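Koteck Comic Catalog: Set-Up Guide
Section 3: Getting your long boxes into the database

Posted by Darragh Hayes, last updated October 16, 2022

If you've made it through Section 2 you should have Koteck installed, a login, and an empty collection staring back at you. Now comes the fun part (I mean it, I love this part!). I did my own run of more than 2,000 issues with these same steps, so they've had a decent workout.

Before you start

You'll want one long box at a time, not the whole closet. Have a pencil handy, plus the sticky labels you printed in Section 1. If you skipped the labels, a scrap of paper taped to the end of each box is fine.

Step 1. Make your boxes first

Open the Storage tab and press New Box. Give it a short name. Mine are named after shelves, so I've got Hall Top, Hall Bottom and so on, and then one just called Fahy, for the shop where I bought everything in it. Set the capacity while you're in there. I put 80 for bagged and boarded books in my shorter boxes, and the program turns the box orange when you get close.

Note: You can rename a box later, but the old name stays on any labels you already printed.

Step 2. Add a series

Go to Series, then Add. Type the title the way it's printed in the small print inside the front cover. The big logo on the front can fool you, especially on anniversary issues and one-shots where the art department got excited. Pick the starting year too. Plenty of superhero books have restarted at number one over and over, and if you leave the year blank Koteck lumps them all into one pile.

Step 3. Enter your issues in a range

Nobody should type these one by one. In the Issues field, put the first and last number with a dash, like 1-20, and hit Fill. Then uncheck the ones you're missing. The unchecked ones go straight to your want list, which I find a little dangerous for my wallet.

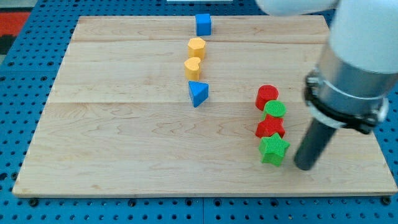
Variant covers don't get picked up by Fill, so add those afterward. Click the issue, choose Add Copy, and type the cover letter or the artist's name. I go with the artist, mostly so I can pull up all the covers by somebody I like when I'm in the mood.

Caution: Don't press Fill twice on the same range. You'll end up with two copies of everything, and the Undo button only goes back one action. (I did this with the entire Cetine Knights series in March and spent an evening deleting.)

Step 4. Set the grade

Each issue starts out as Ungraded. You can leave it that way! For ordinary reading copies I don't bother. For anything you'd be sad to lose, open the issue and pick a grade from the list, then use the Notes box for the details: rusty staple, spine roll, a kid's name written inside. Be tough on yourself with the grade.

Step 5. Tag the crossovers

Crossovers and team-up stories are where a plain list falls apart. Say a story starts in one title, jumps to a second and finishes in an annual. Make a tag under Story Arcs, open each issue, and give it a part number. I had one event that ran to 12 parts over four different titles, and now I can click the tag and get the reading order along with the box each part lives in.

Note: Part numbers take decimals. If you find a prologue or a tie-in later, call it 3.5 and carry on.

Step 6. Save a backup

Go to File, then Export, and choose Full Collection. Save it somewhere other than the computer you're working on. The Grurstead plug-in will do this for you on a schedule if you have it, but run one export by hand first so you know where the file ends up.

Caution: The Quick List export leaves out your notes and your story arcs. It's fine for carrying to a convention on your phone, but you can't restore from it.

If something looks wrong

Issues sorted 1, 10, 11, 2? Open Series Settings and switch the sort from Text to Number.

Cover art missing? Small press books often don't have any on file. Press Add Cover and use your own scan.

Box count too high? Check for doubles from Step 3 first.

Section 4 covers printing a want list and sharing it with your local shop.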